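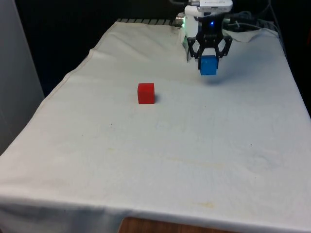 Bedding and table linen at the Burstead hostel – where does the wash water go?
Project report, Home and Textile Studies, second year
Hiyori Kamata and Yoshinori Ikeda

We use cookies to remember your settings. Accept / Manage choices

1. What we wanted to find out

How much water and power a small hostel laundry uses on flat cotton (sheets, tablecloths, pillowcases) and whether any of it can be saved without the stuff coming back gray. That was the plan in November anyway. The gray part turned out harder to measure than the water part, see section 5.

Burstead has 37 beds and a dining room. Everything flat gets washed in the basement, two machines, one dryer, one old roller iron made by Fleltar that takes forever to heat. Staff wash at 60 C no matter what. We asked why and the answer was that the dial was on 60 when they started working there.

2. Background (short)

Cotton is mostly cellulose. Soil on bed linen is mainly skin oil, sweat, dust. Table linen is different – food fat, tomato, coffee, wine, candle wax at holidays. So washing both the same way makes not much sense on paper. Tea and coffee stains are tannins and they do better with an oxygen bleach than with just more heat. Protein stains (egg, milk, blood) can set if you go hot right away. We got this from our course notes and the Hosoda handout, chapter on stain types.

Graying = soil that came off the fabric and then settled back on it. Happens more with hard water, too little detergent, or an overfull drum. The tap water at the hostel is hard. Test strip went to the top color.

3. Method

Water meter on the basement feed line, read before and after each load. Power from a plug-in meter on machine A only, machine B is hard wired so we couldnt do it. Loads weighed dry on a luggage scale hung off the door frame.

Three programs compared:
- 60 C normal, the way they do it now
- 40 C normal with longer soak
- 40 C eco

Detergent was Puvik powder all the way through, same scoop, leveled with a ruler. First week we forgot to level it. Those loads are not in the totals.

For whiteness we cut strips from one retired sheet, pinned a strip inside a pillowcase for each program and compared them against an unwashed strip by the north window at 2 pm. Four people from our class ranked them without knowing which was which. Not a real instrument but the school's color meter was out for repair the whole term.

For creasing we laid washed cloths out flat after drying and ranked them against each other, smooth to bad. Same four people.

4. Results

Total water over the counted loads was 1,509 liters. Most of it went on the 60 C normal program, partly because staff kept running that one when we weren't there, and we counted those too as they were on the meter. So the total is not split evenly and shouldn't be read like it is.

Per load the eco program used the least water and took the longest. Kitchen staff hated it. Tablecloths have to be back upstairs before dinner set up at 5 and eco did not make it on two afternoons.

Power: 40 C was clearly lower on machine A, as you would expect, heating the water is where most of it goes. Dryer not measured. It probably eats more than the washers and we should of started there.

Stains: coffee came out better at 40 with the long soak than at 60 without. Candle wax came out of nothing. Scrape it off first, then iron through brown paper, this is what Yoshinori's grandmother does and it worked on two cloths out of three.

Creasing: overfull dryer was the worst by far, program made almost no difference. Cloths pulled out while still a bit damp and hung over a rail looked better than ones left in the drum till bone dry. Hems still rippled on everything though – hem thread and cloth shrink at different rates, we think. The older cloths with a double hem were the worst for this.

5. Problems

Whiteness ranking was a mess. Two people said strips B and C were the same, one person ranked them opposite ways on two tries. We are reporting "no clear difference after ten washes" and leaving it there. To see graying properly you'd want 50 washes or more and we had one term.

The luggage scale reads in steps of 200 g so the load weights are rough. We kept them anyway.

Also one load got a red napkin in it. Excluded. Sorry to the hostel.

6. Cost

Budget from the department was 200 dollars. Spent on the plug-in meter, test strips, Puvik powder, bus fare. Receipts in the folder with Hiyori. The sheet was free.

7. Suggestions to Burstead

- Bed linen to 40 C normal, keep 60 for anything from a sick guest and for kitchen towels
- Soak table linen with oxygen bleach before washing, one hour is fine
- Stop filling the drum to the top. Hand should fit in above the load
- Take cloths out damp
- Check the scoop, hard water needs the bigger dose printed on the box

Manager said yes to the soak and the drum, maybe to 40 C, no to eco. She wants to ask the linen supplier about the 60 vs 40 thing first.

8. If somebody continues this

Measure the dryer. Get machine B metered by an electrician. Ask for the color meter early, put your name on the list in the first week of term. The raw readings are in the spreadsheet, tab 2, tab 1 is the messy one with the unleveled scoops still in it.

Contact the department office | © Student Projects Archive | Back to top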